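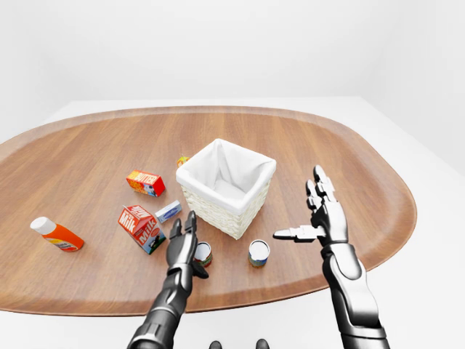 Home | Posts | About | Archive

The Ditch and I

February
By Oranuch Thaweesak
2 min read

When I bought two acres outside Skirbridge I also bought, according to page nine of the closing papers, a share in a ditch. I skipped page nine. I was busy being charmed by the porch.

The ditch comes off the Istance River, goes past the Mendoza place, ducks under the Cavent road in a culvert with a shopping cart in it, and reaches me in a mood. My share entitles me to water every other Thursday starting at 2 a.m. I asked if there was a daytime version. There is, and it belongs to people whose grandparents signed up first.

So last summer I stood in a field in a bathrobe and rubber boots, cranking a headgate by flashlight. You open it, the water wanders down the rows, and you follow it with a shovel, arguing. It prefers the driveway. By July I'd learned to cut a notch in the bank and plug it with a feed sack, a method taught to me by Amnuay Mahawong, who rides the ditch for the company and has watched a lot of new owners flood their driveways.

The assessment this year is $317, up from whatever it was before they found the hole in the flume. I grumbled about it at the annual meeting until somebody read out the bid for a new flume, after which I went quiet and ate a cookie.

What I still can't get used to is how little anyone measures. My gate has a painted stick in it. The stick says 3 on a good night. Three what? I asked Amnuay and he said, "Three on the stick." I went home and worked out that my garden hose, left running all day, would put out something like a bathtub's worth of dignity compared to that, and then I gave up on the math because the pencil broke.

I did buy a 3,000 gallon tank, secondhand, green, ugly as a toad. The idea is to fill it on my night and water the tomatoes from it at an hour when I'm dressed. It needs a pump, 100 feet of pipe and a level pad. So far it has a level pad, if you stand to the left.

Water comes on again in April. I've bought a better flashlight and a second robe.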